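How to Sort Out a Tangle of Old Keys
June 10, 2024
By the Lillarstead Home Desk
2 min read

Every house I have ever lived in has had a bowl of mystery keys in it, and I have come to think of an hour spent sorting one as a rather pleasant way to pass a rainy afternoon. Put the kettle on, clear yourself a good stretch of table, and tip the whole lot out where you can see it.

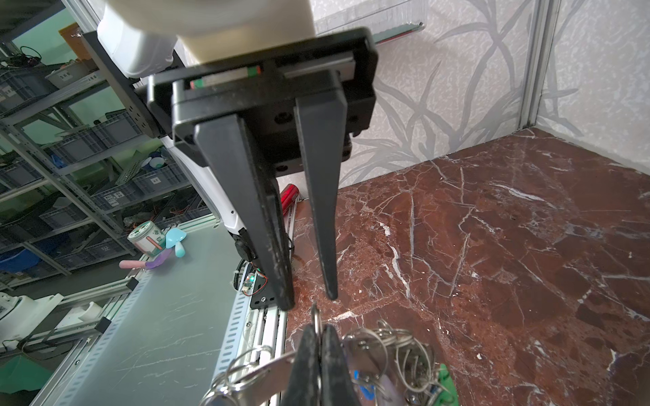 Start with the rings, before you worry about what opens what. Rings love to hook into one another, and if you pull at them they only grip tighter, so lift the clump and let the loose ones drop away first. Anything colorful is your friend at this stage – a little blue plastic tab or a bit of green in among all that silver gives you something to follow with your eye, and a flat metal tag is a good place to take hold. Slide each ring free, give it its own spot, and take your time.

Now walk the house with one bunch at a time and try every lock, the shed and the mailbox too. When a key fits, tag it right there at the door. I write mine in pencil, so that "back door" can become "old back door" when the locks get changed, as ours did last October.

Keys that fit nothing go in an envelope with the date on it. I keep mine for a year – long enough for a forgotten suitcase to turn up – and then let them go with the scrap metal.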